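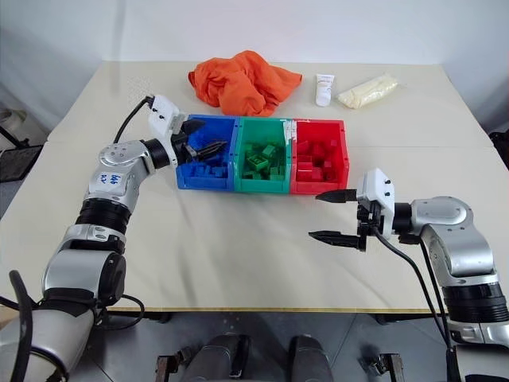 Seltico Stores & Stockroom Group, visits page

Sornance opens its hardware warehouse to outsiders every December, and we went for the shelving. The tour took over 70 minutes, most of them spent on the Beneš labeling system, which sorts washers by a logic known to the label printer. Color got three minutes. Blue, green, red, done. Coffee was at the Murau end of the building, as was the only heater.

Comments (2)

stockpot: Did they still have the washer wall?

aisle3: They did. I got lost in it.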